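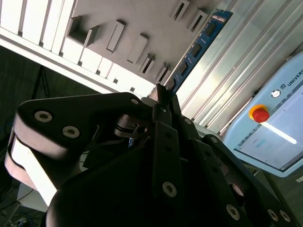

Ánh Tô asked that the memory handling items go at the top of the list this time, ahead of the fixture, as the modules get marked more easily than anything else on the bench. Done, and the items have been renumbered.

Hestwood bench inspection
Area: memory module bench, room 71
Date: 4 December 2023
Checklist version: 2

Part A. Memory modules

1. Modules held by the board edges, no contact with the chips or the gold contacts.
OK.

2. Label present and readable.
OK on the modules checked. One label was lifting at a corner. Pressed back down, look at it again next visit.

3. Chips seated flat, no cracks or chipped corners.
OK.

4. Modules not in use stored in anti-static trays with the lid on.
Needs work. Two trays had no lid. Lids were found on the shelf under the bench and put back.

5. No modules stacked directly on one another.
OK.

6. Wrist strap and mat tested, result written in the book.
Strap passed. Mat passed. The mat result hadn't been written down, so I entered it.

Part B. Fixture plate and holders 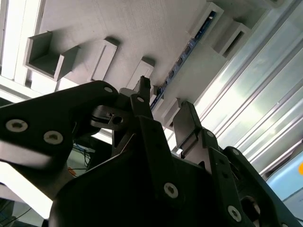 Can we get the holders checked for burrs as well as looseness? A rough edge will take the coating off a board and you won't see it until the light catches it. Added as item 9.

7. Plate secure, no movement when pushed by hand at each corner.
OK.

8. Holders firm on the plate.
One holder had slight play. Tightened and marked with a paint pen. Recheck in February.

9. Holder edges smooth, no burrs (new item).
OK by fingertip and with a cotton swab. The swab caught once, on old tape residue. Cleaned off.

10. Slots free of dust, screws and offcuts.
Vacuumed before the check. A washer came out of one slot. Doesn't match anything on the Flitell parts list, so it went in the odds tin.

Part C. Bench and surroundings

11. Power off switch in reach and not blocked.
Needs work. A carton of Ortuño trays was sitting in front of it. Moved to the storeroom. Please leave that spot clear.

12. Leads off the floor and clear of walkways.
OK. Cable ties replaced near the door.

13. Lighting at bench height, minimum 520 lux under our own site rule.
Reading was 520, so it passes with nothing to spare. New tubes requested.

14. Only approved wipes at the bench.
A bottle of general purpose spray was in the drawer. Returned to the kitchen. Flirnura wipes are in the top drawer and the packet is half full.

Still open
Item 2, lifting label.
Item 8, holder recheck.
Item 13, new tubes.

Copy to go in the folder beside the door. Write any further comments on the back of the sheet and initial them.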